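Small loads, no hamper: laundry with Zewditu Kumsa

Caught Zewditu Kumsa on a Saturday, between loads. She runs the laundry room at Flimomstead, 48 apartments, one room in the basement, and before that did 20 years in hotel linens. She talks fast and folds faster. I took notes on the back of a dryer sheet box, so forgive the order.

First thing she wanted to get straight was hampers. She hates them.

"A hamper is a place to forget things," she said. "Tall, dark, a lid on it. You put a shirt in Monday and you meet it again in December."

What she likes is a plain open basket, plastic, with holes. She has had canvas ones, wicker ones, a folding one from Drallar that folded when she didnt want it to. Wicker snags. Canvas holds a smell. Plastic you rinse in the tub and you're done.

"Holes on the sides, not just the bottom," she said. "Air has to go across. Somebody throws in a gym towel, the air has to get to it."

And handles. She made me pick up three different baskets to feel the handles. One of them bit right into my fingers. She nodded like that settled it.
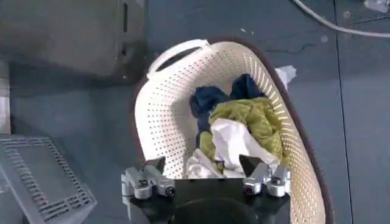 Then on to load size, her other big subject. She would sooner see a few pieces go through on a short cycle than one giant load a week that comes out twisted like rope. I asked about the water bill. She waved her hand.

"The new machines weigh it. The Iven we have downstairs, it weighs it. You put in a little, it takes a little. The old ones, okay, you had a point."

Sorting - she is less strict than I expected. Whites with darks? Sometimes. A white cloth that has been washed 200 times can go in cold with navy that has been washed 200 times. New navy, never. New navy goes alone, twice, and she doesnt care how small the load is.

"People think it's the color," she said. "It's the age of the color."

Shiny fabrics, the crinkly jacket kind, she keeps out of the dryer. Hang it off the shower rod, shake it once, leave it alone. No softener either. She had a long story about a windbreaker and a lost deposit that I could not follow well enough to write down.

Her neighbor Chaltu Adugna came in about halfway through to get her towels and stayed to argue. Chaltu sorts by person, one basket each, even the baby. Zewditu sorts by how it dries.

"So then you have to sort it again after," Chaltu said.

"You fold it, you see whose it is. That is sorting. You are doing it anyway."

"My kids' socks are all the same."

"So what does it matter who gets them?"

That went on for a while. Chaltu did get one point in, about inside-out sleeves. Zewditu turns everything right side out before the wash. Chaltu does it after, says the seams get cleaner. Zewditu allowed that this may be true for kids.

Last question, how long can clean clothes sit in the basket before it's a problem. I was asking for myself. She said 2 hours for cotton if you want no ironing. Overnight if you dont mind wrinkles. After that, her words, "it is furniture."

She had a dryer buzzing by then and went to get it.

COMMENTS

fung_st_mom
The age of the color thing!! I ruined a whole set of pillowcases with brand new jeans last winter, wish I read this before

R. Pell
Disagree on hampers. Ours has no lid and works fine. But yes on the wicker, it ate two sweaters.

dottie48
Team Chaltu. One basket per kid and they carry it up themselves.

laundryday
does she say what temp for towels? maybe I missed it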